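Betreff: Re: [Helferkreis] Notunterkünfte Prurnen, Stand der Dinge

Hallo ihr Lieben,

danke für die vielen Rückmeldungen, ich bin mit dem Lesen kaum hinterhergekommen! 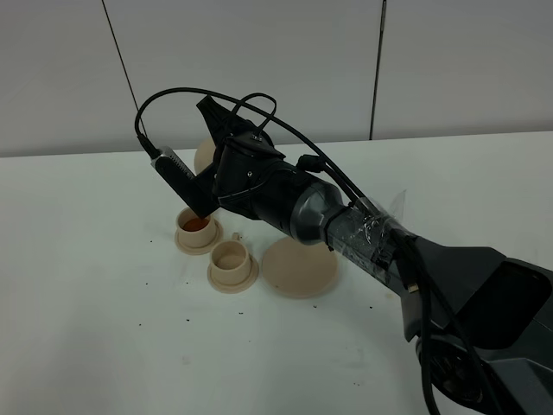 Am 2023-04-02 schrieb die Koordination Iken:
> Im Lager Prurnen sind jetzt 3516 Menschen registriert.
> Uns fehlen vor allem Decken und Wasserkanister.
> Kann Botha den zweiten Transport übernehmen?

Also, zum Transport: Botha fährt, aber erst wenn die Zollpapiere durch sind. Beim letzten Mal standen wir zwei Tage an der Grenze, das möchte ich wirklich nicht nochmal erleben (der Kaffee dort ist auch grauenhaft). Decken haben wir rund 1000 im Lager Orkorero, Kanister leider nur 163. Wer noch welche auftreiben kann, bitte direkt bei mir melden, gern die faltbaren, die nehmen kaum Platz weg!

Und dann noch die Sache mit den Latrinen. Die neuen stehen viel zu weit weg von den Familienzelten, und nachts ist der Weg stockdunkel. Ich habe das bei Iken schon zweimal angesprochen. Vielleicht schreiben wir mal gemeinsam? Bis Juli müssen die Zelte sowieso umgesetzt werden, da könnte man das gleich mit erledigen.

Liebe Grüße aus Orkorero

3 Kommentare · 2 mal geteilt

kanisterfee: Ich habe noch faltbare im Keller, Mail ist raus.

nordlicht: Beim Brief bin ich dabei. Solarlampen bitte mit reinschreiben!

m_b: Gehen auch Schlafsäcke statt Decken?

Kontakt | © Helferkreis Orkorero | Nach oben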